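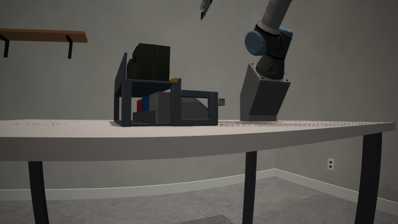
Siiri Rimkutė는 지난번 글에 댓글을 달아, 시뮬레이터 사용권을 살 돈이 있으면 그 돈으로 그리퍼 손가락을 한 벌 더 깎고 실물로 부딪혀 보는 편이 빠르다고 했다. 화면에서 잘 돌아가는 작업대가 현장에서도 잘 돌아간 기억이 별로 없다는 말도 덧붙였다. 반쯤 동의하면서 이 글을 쓴다. 나머지 반은 Ondlow를 써 본 뒤에도 아직 못 정했다.

Ondlow 사용기: 로봇 셀을 사기 전에 돈을 내고 그려 볼 가치가 있나
글 Ailsa McIver
2023-06-04
공유 52 · 댓글 14

Ondlow는 Fesanov가 파는 작업 셀 계획용 소프트웨어다. 책상 하나짜리 소형 자동화를 검토하는 작은 작업장이 대상이고, 팔과 그리퍼, 작업대, 거치대를 골라 배치한 다음 동작을 돌려 보고 마지막에 견적용 부품표를 뽑는다. 판매 문구를 그대로 옮기면 "구매 전에 확신을". 장비 쪽에서 '확신'이라는 단어가 나오면 일단 지갑을 서랍에 넣는 습관이 있어서 이번에도 그렇게 했다.

우리 작업장은 Munincombe에 있고, 소형 부품을 통에서 집어 케이스에 담는 일을 한 대의 팔에 맡길 수 있는지 검토 중이다. 아직 아무것도 사지 않았다. 예산 회의는 지난 1월에 한 번 했는데, 그때 나온 숫자는 팔 본체 값만 적혀 있고 나머지 칸이 전부 '추후'였다. 그 '추후'를 채우는 게 이번 검토의 목적이었고, Ondlow도 그 용도로만 평가했다. 로봇 프로그래밍 도구로서 좋은지 나쁜지는 다른 사람이 써 주면 좋겠다.

설치는 무난했다. 계정을 만들라고 하고, 회사 규모를 묻고, 전화번호를 묻는다. 전화번호는 선택 항목이라고 되어 있지만 비워 두면 다음 화면에서 또 묻는다. 하루 뒤에 영업 담당의 메일이 왔다. 그 다음 날 또 왔다. 이런 것도 제품의 일부라고 본다.

배치 화면은 칭찬할 만하다. 방과 작업대를 먼저 놓고 거치대를 올린 뒤 팔을 세우는 순서가 실제로 셀을 짤 때의 순서와 맞는다. 다른 도구들은 대개 팔부터 놓게 하는데, 그러면 팔 위치에 나머지를 억지로 맞추게 된다. 팔 목록에는 도달 거리별 필터가 있고, 고르면 어깨에서 손끝까지 닿는 범위가 반투명하게 표시된다. 다만 이 범위 표시는 그리퍼를 달기 전 기준이다. 그리퍼를 달면 범위가 달라져야 하는데 표시는 그대로였고, 설명서를 뒤져서야 설정 메뉴 깊숙한 곳에 '도구 길이 반영'이라는 체크란이 있는 걸 알았다. 기본값은 꺼짐이다. 구매 결정을 돕는다는 프로그램에서 이 기본값은 이해하기 어렵다. 꺼진 채로 팔을 고르면 엉뚱한 크기를 고를 수 있고, 팔 한 급 차이가 우리 예산에서는 가장 큰 한 줄이다.

거치대 쪽도 비슷하다. 각관으로 짠 기본 틀을 불러와서 치수를 고칠 수 있고, 상단과 하단에 상자를 넣어 볼 수 있다. 여기까지는 빠르다. 그런데 하단 칸에 넣은 물건을 팔이 꺼낼 수 있는지 물어보면 대답이 애매하다. 충돌 검사를 돌리면 '도달 가능'이라고 뜨는데, 그 판정이 손끝 한 점만 본 것인지 손목과 팔뚝까지 본 것인지 결과표에 적혀 있지 않다. 지원팀에 물었더니 전체 팔을 본다고 했다. 거치대 기둥을 일부러 진입 경로 쪽으로 옮겨 놓고 다시 돌렸더니 그때도 '도달 가능'이었다. 두 번째로 물었을 때는 '빠른 검사'와 '정밀 검사'가 따로 있고 후자가 전체 팔을 본다는 답이 왔다. 정밀 검사는 상위 등급에만 들어 있다.

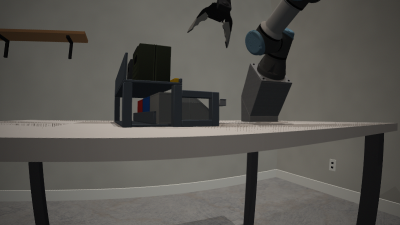
상위 등급 이야기가 나왔으니 돈 이야기를 하자. 우리가 받은 견적으로 상위 등급은 한 해에 2000유로다. 기본 등급은 그보다 훨씬 싸지만 정밀 검사가 없고, 부품표를 뽑을 수는 있어도 가격 칸을 사용자가 직접 채워야 한다. 그렇다면 기본 등급으로 얻는 것은 보기 좋은 배치도와 부품 이름 목록이다. 표 계산 프로그램과 줄자로도 절반은 할 수 있는 일이다. 정밀 검사가 빠진 도달 판정은 예산 근거로 쓸 수 없다고 나는 생각한다.

그럼 상위 등급의 자동 가격은 믿을 만한가. 이 부분을 가장 오래 들여다봤다. 부품표에는 팔 본체, 제어기, 그리퍼, 받침대, 작업대, 거치대가 차례로 나오고 각 줄에 추정가가 붙는다. 가격 출처는 '공급사 평균'이라고만 되어 있다. 어느 공급사인지, 언제 기준인지, 부가세가 들어 있는지 적혀 있지 않다. 비교하려고 같은 구성을 Jakab에 보내 정식 견적을 받았다. 본체 값은 거의 같았다. 받침대와 작업대는 Ondlow 쪽이 대략 10퍼센트 낮았다. 이 정도면 추정으로서 나쁘지 않다.

문제는 Jakab 견적서에 있고 Ondlow 부품표에는 없는 줄이다. 배선 정리, 비상정지 회로, 안전 평가, 현장 설치, 작업자 교육, 운송. 여기에 그리퍼 손가락을 우리 부품에 맞춰 다시 깎는 비용이 붙는다. 금액은 계약 문제로 공개하지 않지만, 빠진 줄을 다 더하면 우리 경우 그리퍼 값을 넘겼다. Ondlow에는 '기타 비용'이라는 칸이 하나 있고 기본값이 0이다. 0이 들어간 채로 인쇄하면 아주 그럴듯한 표가 나온다. 결재권자 책상에 그 표가 올라가는 장면을 생각하면 좀 무섭다.

동작 시간 추정도 짚어야 한다. 우리처럼 투자 회수를 계산하는 사람에게는 부품 하나 옮기는 데 걸리는 시간이 핵심이다. Ondlow는 그 시간을 소수점 아래까지 알려 주는데, 그 값에는 집기 실패가 들어 있지 않다. 모든 부품이 통 안에서 집기 좋은 자세로 기다린다고 가정한다. 실제 통 속의 부품은 서로 기대고, 뒤집히고, 구석으로 몰린다. 실패율을 직접 입력할 수는 있지만 어떤 값을 넣어야 할지는 사용자가 알아서 해야 하고, 그걸 알려면 실물 시험이 필요하다. 여기서 Rimkutė의 댓글로 되돌아가게 된다.

카메라를 쓰는 셀이라면 조명도 문제다. Ondlow의 조명은 밝기와 방향을 바꿀 수 있고 그림자도 그럭저럭 그려 준다. 하지만 반사가 심한 금속 부품을 넣어도 표면이 고르게 나온다. 인식이 될지 안 될지를 이 화면으로 판단하지는 말라고 하고 싶다. 설명서에도 그렇게 적혀 있기는 한데, 홍보 영상에서는 그 경고를 찾지 못했다.

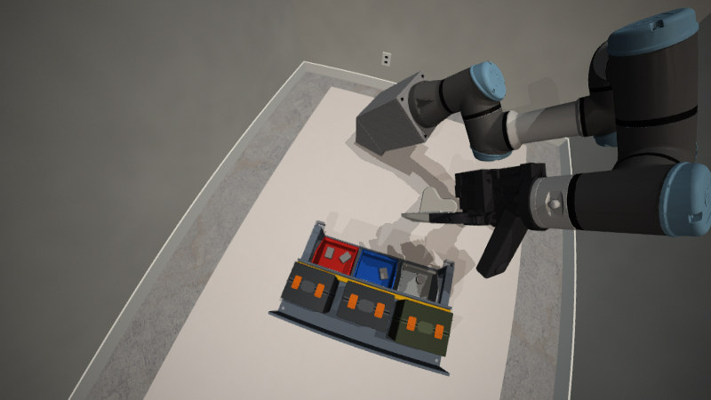 작업대 위의 거치대와 오른쪽에서 들어온 팔. 렌더링 화면.

불평만 했으니 건진 것도 적는다. 우선 거치대의 방향. 처음에는 통을 벽 쪽에 붙이고 케이스를 사람 쪽에 두는 안과 그 반대 안을 놓고 말다툼이 있었는데, 두 안을 여러 각도에서 돌려 보고 나니 말다툼이 금방 끝났다. 종이 도면으로는 그렇게 안 됐을 것이다. 사람이 어디에 서서 통을 교체하는지, 팔이 쉬는 자세일 때 어디까지 튀어나오는지를 모두 같은 화면에서 볼 수 있다는 점은 인정한다. 작업대도 처음 생각보다 큰 것이 필요하다는 결론이 났다. 큰 작업대를 나중에 다시 사는 일은 피했으니 그만큼은 번 셈이다.

콘센트 위치도 그렇다. 방을 그릴 때 콘센트를 벽에 넣을 수 있게 되어 있어서 처음에는 쓸데없는 장식이라고 생각했다. 넣고 보니 제어기 전원선이 사람 다니는 길을 가로질렀다. 전기 공사 한 줄이 예산에 새로 들어갔다. 물론 프로그램이 알려 준 건 아니고 화면을 보던 동료가 알아챘다. Ondlow에는 전원선 길이를 따지는 기능이 없다.

파일 내보내기는 평범하다. 배치도는 흔한 형식으로 나가고, Jakab 쪽에서도 별문제 없이 열었다. 부품표는 내보내면 열 이름이 영어로 바뀌고 메모 칸이 사라진다. 메모에 적어 둔 납기와 담당자 이름을 전부 다시 적었다. 지원팀은 알고 있는 문제라고 했고, 고치는 시점은 말해 주지 않았다.

계약 조건에서 주의할 것 하나. 연간 사용권은 자동 갱신이고, 해지 통보를 갱신일 훨씬 전에 해야 한다. 그런데 셀 하나를 계획하는 사람은 이 프로그램을 몇 주 쓰고 나면 다시 열 일이 없다. 월 단위로 살 수 있느냐고 물었더니 현재는 없다고 한다. 셀을 해마다 여러 개 짜는 통합 업체라면 계산이 다르겠지만, 그런 업체는 이미 쓰는 도구가 있을 것이다. 그럼 누구한테 팔려는 걸까. 작은 작업장이 대상이라면서 요금은 통합 업체에 맞춰 놓은 느낌이다.

우리는 체험 기간만 쓰고 사용권은 사지 않기로 했다. 배치 결론은 이미 얻었고, 예산표는 Jakab 견적을 뼈대로 다시 짰다. 남긴 돈은 시험용 손가락과 통 몇 가지를 만드는 데 넣었다. 혹시 체험판을 받아 볼 사람은 시작하자마자 '도구 길이 반영'을 켜고, '기타 비용' 칸의 0을 지우고, 도달 판정이 어느 검사에서 나온 것인지 부품표에 손으로 적어 두기를 권한다. 그리고 부품표를 결재에 올리기 전에 정식 견적을 최소한 한 군데서는 받아야 한다. 견적은 대개 공짜다.

Fesanov에는 이 글의 초안을 보내 사실관계를 확인했다. 정밀 검사가 상위 등급 전용이라는 점과 '기타 비용'의 기본값에 대해서는 이의가 없었고, 가격 출처 표시는 검토해 보겠다는 답을 받았다. 바뀌면 글에 덧붙이겠다.

관련 글
- 중고 로봇 팔 견적서에서 먼저 볼 칸
- 그리퍼 손가락, 깎을까 찍을까
- Jakab에 견적을 요청하기 전에 준비한 것들
- 작은 작업장의 안전 평가 비용은 왜 늘 늦게 나오나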